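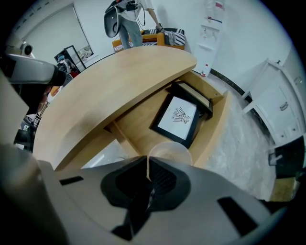

# Grirkenero embroidery module on the Fellier single-head: review for small banner shops

The Grirkenero module is an add-on embroidery head and driver for the Fellier single-needle frame machine. It is sold to shops that make parade banners, guidons and lodge flags in small runs. I have used it for one full season of banner work, mostly double-sided pieces in acetate satin and rayon taffeta, with some wool bunting. This review covers setup, stitch quality, hooping, software and upkeep. I paid for the unit.

## Setup

The module ships in two boxes. The head bolts to the existing arm with 3 cap screws, and the driver sits under the table on a bracket. The bracket holes did not line up with my table and I drilled new ones. The manual gives the screw torque in one place only, in the parts list at the back, and the wiring drawing shows an older connector. Match the plugs by wire color and ignore the drawing.

Calibration took most of an afternoon. The test pattern is a square with a cross in it. Mine came out with the last corner open by the width of a thread. Tightening the Y belt closed it.

## Stitch quality

Satin stitch is the reason to buy this unit. Columns up to the width of a standard letter stroke lie flat, with clean edges on both sides. Gold rayon runs well. Metallic thread runs acceptably if the speed is cut and a larger needle is used; at default speed it shreds.

Fill stitch is weaker. On large solid areas, such as an eagle's wing or a shield, the default underlay is too light and the satin puckers along the grain. I now lay a full edge run and a loose cross-grain underlay before any fill wider than a hand. It adds time and thread but the panel hangs straight.

Registration between colors is good on stabilized fabric. A center device of almost 4,000 stitches in each of its small scroll letters finished with no visible gap between the letters and their outline. On unbacked bunting the same file drifted. Bunting needs a cut-away backing regardless of what the manual says.

## Hooping and large panels

The supplied hoop is the weak point. It has a plastic inner ring that loses its grip on slick satin after a few hours. I wrapped the ring in cotton twill tape, which fixed the slipping and also stopped the hoop marks.

Most banner devices are larger than the hoop field, so the design has to be split and the cloth moved. The module has a two-point alignment mode for this. You stitch a pair of locating marks, rehoop, and bring the needle to each mark in turn. It works. Errors come from the cloth stretching between hoopings, so baste the panel to its backing over the whole area first.

Fringe and pole sleeves are outside the scope of the machine. I still sew those on a walking-foot.

## Software

Files are prepared in Delacroix, which comes with the module on a single-seat license. It opens common stitch formats and has a serviceable lettering tool. The blackletter alphabet has poor joins at the lowercase "s" and I redrew it. Auto-digitizing from a scan is not usable for heraldic work. Expect to trace old designs by hand.

Version 2 moved the thread chart to a separate window and it does not remember its position. Saving to the driver's memory card is slow. The program has not crashed or damaged a file.

## Noise, upkeep, parts

The head is louder than the stock Fellier head, with a sharp knock on long jump stitches. Oil the hook race at the start of each working day. Lint packs under the needle plate when running wool, and the plate screws are soft, so use a driver that fits.

I ordered a spare bobbin case and tension spring through Bolia. The parts arrived in 18 days and were correct. The price of the spring was high for what it is.

## Verdict

Good for lettering, scrolls, borders and small devices on properly backed satin. Usable for large center devices if you write your own underlay and are patient with rehooping. Shops that mainly do full-coverage fills should look at a bigger-field machine. Budget for a better hoop at the time of purchase.

I am keeping mine. The tape on the inner ring was replaced once, in December.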